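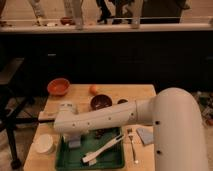 Sena Korletey wrote in to ask if jam jars with stubborn labels are worth keeping for the herb planter project. They are. Soak them overnight in warm water with a spoonful of washing soda, then scrape with an old plastic card. For leftover glue, mix equal parts cooking oil and baking soda, rub it on and leave it until morning.

Dented lids can go in the metal recycling. Put an inch of gravel in each jar before the soil, and water lightly. A 500 ml jar holds one basil plant or two small chives.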